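Ticket: Washer vibration in spin, items moving off lid
Site: Plerkau, laundry area
Opened: September 30, 2018
Status: Closed
Category: Appliances / Laundry

Reported problem

Top-loading washer shakes during the final spin. Loud knocking from the left side, mostly with towels. Items kept on the lid travel forward and have twice ended up on the floor. Dryer next to it runs normally. No error indication, no leak, cycle completes every time. Clothes come out wetter than they used to.

History

Washer was last moved in May, when the vinyl behind it was replaced with Flutolora sheet flooring. No noise was reported before that. The drain hose was taken off and refitted at the same time. Rear legs are self-adjusting, front legs are threaded with lock nuts.

Entry 1

Ran an empty spin. Slight hum, no knocking. Ran a spin with one bath towel. Knocking started early in the ramp and stayed until the drum slowed. Repeated with a mixed load of shirts and got a much weaker knock. Load balance is a factor but does not explain all of it.

Pressed down on each top corner with the machine off. Front left corner dropped and came back up. The other three were solid. Measured the gap under the front left foot at 7 mm.

Entry 2

Checked level with a Seok torpedo level laid on the cabinet top, front to back and then side to side. Front to back was fine. Side to side was low on the left. Lock nut on the front left leg was loose and could be turned by hand. It was probably never tightened after the flooring work.

Blocked up the front of the machine, ran the leg out, set it down and checked again. Two more small turns were needed. Tightened the lock nut against the cabinet with a wrench. Tilted the washer forward and let it down so the rear legs would reset.

All four corners solid after this. Empty spin quiet. One-towel spin gave a short knock at the start of the ramp, then ran clean.

Entry 3

Clearance between the washer and the dryer was tight at the back and wider at the front, so the cabinets could touch under load. Squared the washer to the wall and left a 20 mm gap along the full side. Fitted a Bruvby anti-vibration pad under each front foot, then leveled again. Pads compress a little in the first few loads, so the level needs a second check later.

Drain hose had a kink where it passes behind the cabinet. Straightened it and clipped it to the standpipe. This is the likely cause of the wet clothes. Drain time went down noticeably on the next cycle.

Entry 4

Storage. The mesh basket sits on the washer lid with bottles standing in it, and anything tall in there makes it top-heavy. Detergent is on the dryer, which is fine, and the wire shelf above holds the rest.
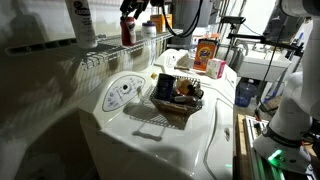
The basket has to come off before every load anyway, or the lid can't be opened. Recommended moving it to the wire shelf. Bottles with loose caps should be tightened first - a drip from up there goes straight onto the cabinet or down the wall. Small caps should not be left near the join between the two machines. Anything that drops down there means pulling the washer out, and then the leveling has to be done over.

Entry 5

Follow-up after 10 loads, including three of towels. No knocking reported. Level rechecked, left side slightly low, corrected with a quarter turn on the front left leg. Lock nut retightened. Gap to the dryer unchanged. Clothes described as normal after spin.

Tried a deliberate bad load, one wet bath mat. Washer stopped the ramp, redistributed and started again. Some movement at the cabinet but the feet stayed put.

Resolution

Loose lock nut on front left leg, machine out of level. Kinked drain hose as a separate fault. Both corrected. Parts used: two pads, one hose clip.

Keep single heavy items out of the spin, or add a couple of towels to balance them. Reopen this ticket if the knocking returns with a normal load; suspension rods would be the next thing to check.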